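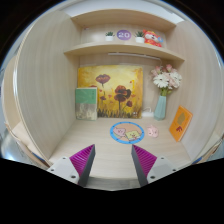
Notebook, perception and planning, Rulto manipulation cell
October, entry opened 9:40 a.m.

Purpose of the session: to check the new fisheye calibration against the alcove, and to decide whether the grasp planner can go back to using the side walls as collision geometry. The walls were taken out of the planner in the last release, after the fitted planes came out bowed and the planner refused most approaches to the vase and the orange book.

Calibration. The old model was fitted on 107 board views, nearly all of them near the image center. The new set has 300 views, with the board carried out to the corners. Intrinsics were solved with the Clivari tool at its default settings, except that the highest distortion term was left free. Residuals at the center are unchanged. Residuals near the border are lower, and the left wall now fits a single plane over its full depth. The right wall still shows a slight bend at the front edge. Cause not established.

Masking. The fixed mask covers the two fingers, the mounts and the black band under them. It had been drawn with the gripper fully open and was being applied at every opening width, so that part of the magenta pads passed into the point cloud whenever the fingers closed. The planner then reported a collision between the gripper and itself. The mask is now looked up by finger width. The lookup table is in the configuration folder under Qaisi, next to the old file, which should not be deleted until the Brostdale cell has been moved over.

Segmentation. Results on the alcove, with the new intrinsics:
Vase and bouquet: returned as one object. Acceptable for avoidance, not for grasping. The grasp sampler continues to propose contacts on the flowers.
Painting and green book: merged on the first pass, separated after the depth edge threshold was lowered.
Pink pig figure: segmented correctly.
Round mat: the printed characters were returned as two separate graspable objects. The height check should have rejected them and did not. It compares against the floor plane in the uncorrected frame. Moved to the corrected frame, both rejected.
Small white adapter at the back: missed. Its cable was also missed. To be entered as a keep-out box by hand for the present.
Shelf items: outside the planning volume, ignored as intended.

Planning. 400 queries were run offline against the stored cloud, walls enabled, with the target drawn at random from the floor objects. No query was refused on account of the left wall. The refusals that remain are for the orange book, where the tilt against the right wall leaves no clearance for the outer finger. A top approach is blocked by the shelf margin, which is set wider than it needs to be. Margin to be reviewed before any change is made to the sampler.

Planner log for the session runs to 3,775 lines, most of it repeated warnings about a stale transform. The warning is raised once per query and should be raised once per run. Ticket opened.

Not done: closed-loop runs on the arm. The wall geometry stays disabled on the live configuration until the bend on the right side has been explained.

Next: repeat the right wall fit with the lower border rows excluded. Check whether the small blue object just outside that wall is being drawn into the plane.

Entry closed 4:15 p.m.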